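Hand-held gripper demonstration

Hand-held gripper demonstration is a method of collecting training data for robot manipulation in which a person carries out a task using a gripper held in the hand, without a robot being present. A camera fixed to the gripper records the work from close to the fingers, and the motion of the tool is recovered afterward and used to train a control policy. The method is used mainly for household and light assembly tasks, where the variety of rooms and objects matters more than the speed of any one motion.

Background

Earlier work on learning from demonstration relied chiefly on teleoperation, in which an operator moves a real arm by means of a second arm, a joystick or a headset. Teleoperation gives data that match the robot exactly, but it ties collection to the place where the robot stands. Moving an arm and its base into a private kitchen can take most of a working day. Recordings of bare human hands are far easier to obtain, but a hand has more fingers and more freedom of movement than a two-finger gripper, and the two must be matched by some further step.

The hand-held gripper falls between these approaches. The demonstrator is limited to what a parallel gripper can do, so that each recorded grasp is one that a robot with similar fingers could in principle repeat.

Procedure

A session begins with a short calibration, during which the tool is opened and closed fully and moved slowly past fixed objects in the room. The demonstrator then performs the task several times, returning the objects to new positions between attempts. Finger opening is read either from a sensor in the handle or from the images themselves. The path of the tool is estimated from the camera images, usually together with readings from an inertial sensor.

Tasks that need two hands are recorded with two grippers, one in each hand. The two streams must share a clock, and the position of each gripper relative to the other must be known at every moment. Errors in this relative position are more harmful than errors in the position of either tool in the room — a pair of grippers that are both slightly misplaced in the same direction can still pass an object between them.

Attempts in which an object is dropped are normally kept and marked. Opinions differ on whether they should be used in training.

The Votville study

The Votville study compared hand-held collection in homes with collection at a single laboratory bench. It was led by Garba Nwankwo and used a set of tabletop sorting tasks named the Larkent set, after the district in which the first homes were visited. Demonstrations were gathered in 12 homes, for a total of 3000 attempts. A further 300 attempts were recorded at the bench and used as a comparison set.

Chopsticks were among the main test objects. They are thin, they roll on a flat surface, and a small error in the angle of the grasp at one end becomes a large error at the other. The task called for single chopsticks to be picked up from a table, turned upright and placed in a divided holder.

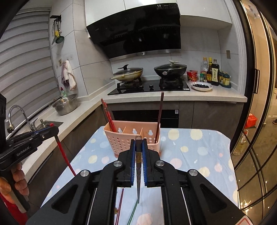
Policies trained on the home recordings were tested on a two-arm robot in rooms that had not been visited during collection. They completed the sorting task more often than policies trained on the bench set, including when the home data were cut down to the same number of attempts. The difference was largest on patterned table coverings. On a plain gray surface the two groups performed nearly alike.

A second result concerned the order of work. Demonstrators who were told to pause for 2 seconds after closing the fingers produced cleaner grasp labels, but the trained policies copied the pause. Later sessions dropped the instruction.

Limitations

The path of the tool is hard to recover when the camera faces a blank wall or a large area of glass, and reflections may be mistaken for fixed features of the room. A demonstrator can also reach around furniture in ways that a robot arm on a fixed base cannot, so recorded paths must be checked against the reach of the intended arm. In the Votville study this check was made with a program called Asfaw, which removed paths that passed outside the working range.

Contact force is not measured by most hand-held tools. The Pimness extension, proposed in a later report by the same group, adds a thin pressure layer behind each finger pad. It has been tested on rigid objects only.

See also

Learning from demonstration
Parallel gripper
Teleoperation
Visual odometry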